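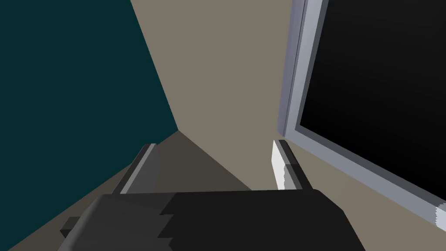
Simulation view: Rastley. Free for editorial use with credit.

Rastley opens its simulation kit for two-finger grippers to small workshops and schools

Rastley announces that Ritedine, its simulation kit for robot arms with a two-finger gripper, can now be ordered by small workshops, schools and training centers. Until June the kit was offered only to companies that already had a service contract with us.

With Ritedine, the user prepares a job on a normal office computer before the real arm is moved. The program shows the workplace from the point of view of the gripper, with the two fingers reaching into the space in front of it. In the view published with this release, the open fingers point toward a narrow passage between a dark teal panel and a monitor with a black screen. Narrow places of this kind are where many of our customers have asked for help, and the kit includes a full lesson on them.

The surfaces in the simulation are kept plain, in flat colors and without texture. This is a choice we made together with the first users. A plain model is faster to build, and it can be changed in the middle of a lesson when a table or a screen has to be moved. Customers who wish for more detail can load their own models of parts and furniture.

The kit contains the program, a library of 60 ready workplaces and a printed course book with 45 exercises. The exercises begin with simple approach movements and continue to picking, placing and working beside fixed equipment. Every exercise can be repeated as often as the user wants, and the results are saved in a simple table which the teacher can open later.

The price is 579 dollars for one workplace license, including updates for one year. Schools that order for a whole classroom receive a separate offer. Ritedine was tested during the spring at the Alcaraz training center, where the students used it for 2000 practice runs. Their comments led to a larger stop button and to a shorter first chapter – the old one was too long for a morning class.

Delivery and telephone support are provided by our partner Hurier. Orders are accepted from now on, and a trial version with three of the workplaces can be requested from the Rastley sales office without payment.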